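Shop and Home Chores Trial - progress report to Tekard
Period: June to 8th August
Prepared by: Meriem Hamdy

Summary

The question Tekard asked us at the start was simple to write and difficult to answer: can a machine with two arms take over small chores in a shop or in a home, and at which point does a person still need to help? After this period I can give an answer for one group of chores, the handling of small boxes. For cloth and for bags I can not give it yet.

Work done since the last report

We ran 662 box attempts in this period. One attempt means: the machine picks up one box from the table, turns it if needed, and puts it down in the place we asked for. The boxes are different in size and in surface, like the returned goods that Dotell has at the end of a day. Of the 662 attempts, 205 needed a person to step in. I count it as stepping in also when the person only moved the box a little with one finger. In the last report I did not count these cases, so the two reports should not be compared directly.

The reasons for stepping in are not spread evenly. The largest part is boxes that lie flat. A gripper with two fingers must come down on both sides of a flat box, and if the box is wide, it has to take it by the short side. A shop worker slides such a box to the edge of the table and takes it there, without thinking. We have now started to teach this movement, but it is slow and the box sometimes turns on the way.

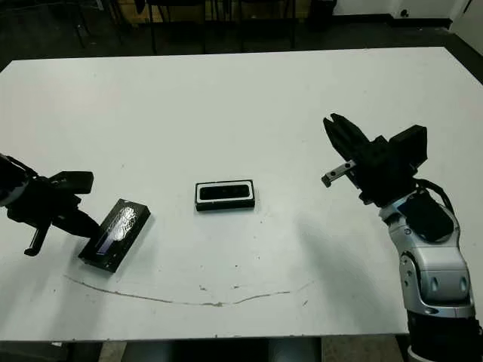 The second reason is shiny print. When the top of a box reflects the light, the software from Rotix places the edge of the box wrong, sometimes by the width of a finger. Tang, who looks after the software on our side, changed the way the edge is found, and the first results are better. I prefer to wait for one more round before I put a number on it.

Speed

A person at Dotell sorts a box in a few seconds. Our machine needs 9 times longer. For a shop this is too slow during the day. It could be acceptable at night, when the goods only have to be ready by the morning, but then the machine must work without a person near it, and with the present rate of stepping in this is not possible.

Household chores

We made a short test with eight chores from the list in the proposal, among them clearing a table and folding a towel. Putting boxed things away went best. Folding was poor, and I would not show it to visitors. We did not begin with dishes - the grippers have no cover against water, and the order for the covers is delayed.

Problems and changes

The surface of the work table has marks and scratches now. We do not see an effect on the results, but I would like to replace the top before the final measurements, so that all of them are made on the same surface. The cost fits in the present budget under small repairs.

Next period

- Repeat the box attempts with the new edge finding, same boxes, same places
- Finish teaching the slide to the table edge
- Start with soft bags, if Dotell can send us samples
- Fit the water covers when they arrive

I ask Tekard for one decision: may we move the dish chores to the next period and use that time for the boxes? The total hours stay the same.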